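From: Mirela Trindade
To: vokik-users
Subject: Re: [vokik-users] How dark is too dark?

On a morning in February, Gough wrote:
> We're putting together sim episodes for the Plurnthorpe set and the
> lighting randomizer is rolling some very low values. My instinct is
> to toss anything where I can't find the object myself. Is there a
> cutoff people use, or do you just squint?

I squint, then I complain to this list. Our last batch had 113 episodes and I flagged 19 of them as gloomy. The wrist view in episode 72 is my favorite, if that's the word. The fingers get all the light and the rest of the world gets none.
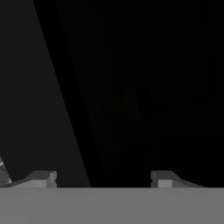 Wrist view, episode 72, gripper open. Brightness as rendered.

There may be something back there past the fingertips. I turned my monitor all the way up and got a faint shape with maybe a ledge on it, plus a good look at my own face.

I wouldn't toss it on the wrist view alone, though. Check the other views first. If the object shows up in one of them, keep the episode and tag it "dim". If it's black everywhere, you're teaching the policy to guess, and ours guesses plenty already.

As for a cutoff, the Grultemau script drops any episode whose mean pixel value stays under 8 in every view. It's crude. A big bright gripper can drag the mean up all by itself, so mask out the bottom of the wrist view before you run it. I forgot to do that the first time and it passed everything.

Can you post your randomizer's lower bound? I suspect mine is zero.

Mirela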